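Search this site Enter keywords Go

The small cabinet comes back

By Urszula Walczak

October 26, 2022

Tove Þrastardóttir keeps her drinks at the end of the dining table. No cart, no built-in. A cabinet you could carry under one arm, two doors, a couple of shelves, little legs. That's it.

"I had a sideboard," she says. "It held 113 things and I used maybe a handful of them." It went to a cousin in Vaddale last November. She doesn't miss it.

Tabletop cabinets were everywhere once, in boarding rooms mostly, and then they werent. Now they're creeping back into apartments where the floor is already spoken for. Steinar Oddsson, whose shop Rillau sells new ones and fixes up old ones, has moved 37 since spring. Most go to renters. Some to people who just like shutting a door on things.

What to look for, then. Hinges first. Open both doors all the way and let go -- if one drifts back, the cabinet is leaning or the screws are tired. Legs next. Even a short pair lets you get a cloth under the front, and you will want to, becuase crumbs. Shelves: fewer than you think. A tall bottle needs the height and a crowded shelf means everything comes out to reach one thing at the back.

Color is argued about. White doors show fingerprints. Dark insides hide dust but swallow small jars. Steinar likes the two together, pale outside and gray behind. Tove wanted green and was talked out of it.

Then the table itself. Pale wood marks fast. Tove lost a good patch of hers to a sweating pitcher in July, sanded it twice, gave up. Cork coasters now, a stack of 6 from a market in Gallen, the kind with printing round the rim that wears off. Ugly, she says. They work.

Suleiman Olaniyan, two floors up, copied the whole setup in a weekend. His is for tea. Books go beside it, flat, spines out, never on top -- the doors need the room to swing and a pile on the roof makes the whole thing look like it's moving out.

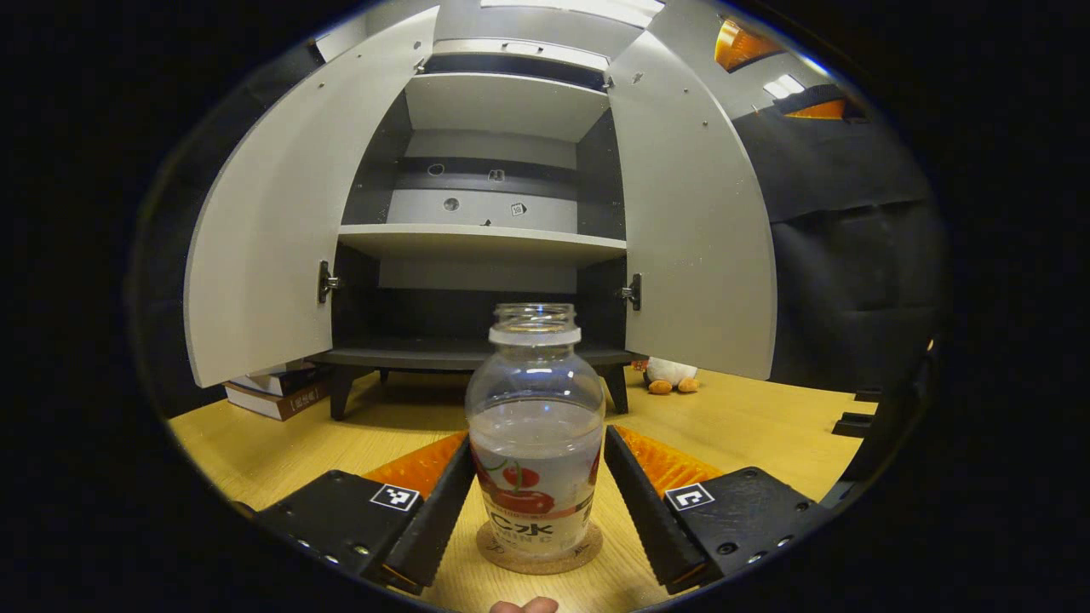
He still hasn't picked a spot for the kettle. It lives on the windowsill for now, cord across the chair, and Tove has stopped mentioning it.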